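Jornum Repair Room Opens Its Bench for Old Workstations

2023-08-30

If you've walked past the Jornum lately and wondered why people keep hauling big heavy computers up the steps, I can clear that up. The repair room in there has started a workstation bench, and I've been spending way too many of my evenings at it (my kitchen counter at home is finally clear, so everybody wins).

The idea came out of a donation. Nukberg, the drafting office over by the rail yard, moved out of its old building this summer and gave us its retired desktop workstations. Most of them are the big full-size kind, built for people who draw bridges all day, and they are a pain to carry but a joy to open up. There's so much room to work in! I'm used to laptops where you need tweezers for everything.

First up is a Dell, and we've stripped it down. Four memory slots above the processor socket, four more below it, all of them empty right now. The processor and cooler are out too, so please keep your fingers, sleeves and coffee away from that socket. Those contacts are tiny and one bent one can ruin your week. I've asked for a plastic cover to go over it between sessions.

The plan is to get the machine going again with matching memory, a fresh coin cell and a plain graphics card, then hand it to the Skenditell print shop downstairs. Their layout computer has been freezing up every time somebody opens a large poster file, and they've been very patient about it. If this one comes together, we'll do two more before October and see who else in the building could use one.

Money is tight, as always, but the Subramaniam fund came through with $782 for parts, and I was so happy I read the email out loud to the whole room. That should cover memory and storage, plus a decent set of screwdrivers so we can stop fighting over the one with the good tip.

If you'd like to help, come by. You don't need to know anything going in. We can fit up to 2 new people at the bench per session, so put your name on the sheet by the door first. Wear something without dangly sleeves, and leave the wool sweater at home if you can, static is a real thing in that room. We also need small lidded jars for screws, a desk lamp that stays where you point it, and any server-type memory you have sitting in a drawer. Bring it even if you aren't sure what it is and we'll look up the label together.
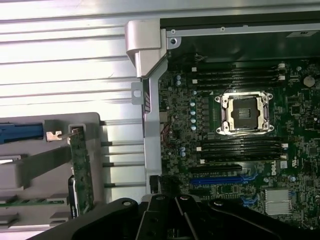

The Dell on its side at the bench, with the processor socket and memory slots empty.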